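Household Methods Notes: Bathroom Cleaning
Tips from the Lekville study, for use at home

The Lekville group examined how a humanoid robot learns to clean a toilet from human demonstrations. Its training set held 452 demonstrations, and a policy trained on all of them was compared with one trained on the 200 in which the demonstrator followed a fixed order of work. The smaller set gave the steadier brush strokes. The order is set out below in a form suited to any household.

Before starting
Raise the lid and seat fully. Move bath mats and laundry out of the room, and apply cleaner under the rim.

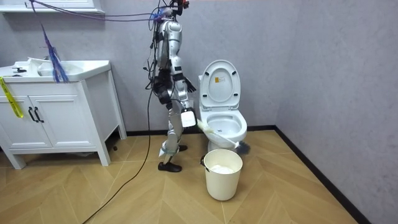 Grip was the factor that most affected the result. Demonstrators who changed their hold halfway through a stroke produced motions that the policy copied poorly. Readers should choose one hold and keep it. A brush carried low, with the handle at a slant and the bristles near the floor as they are beside this toilet, should be brought up over the rim before scrubbing begins. Clodagh McGrath, who led the analysis, recommends a full circuit under the rim first, then the sides, then the drain.

Between strokes
Pause with the bristles over the bowl – drips on a wood-look floor are easily missed. Keep a bin within reach for used tissue. Wipe the outside of the bowl last, working from the tank down to the base.

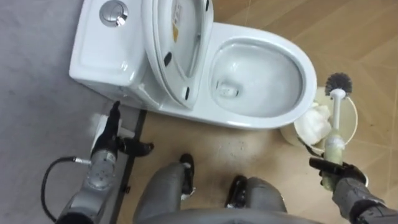 Page last changed: March, by K. Nkuna

Storage and care of the brush
Rinse the bristles in the flush and let them drain before the brush is put away. Wash the handle as well as the head, including any sleeve, where smudges tend to collect. Replace the brush when the bristles no longer spring back.

The comparison covered a single bathroom layout. Peadar Doherty is preparing a second trial with a narrower room, and the order given above may be revised when that work is complete.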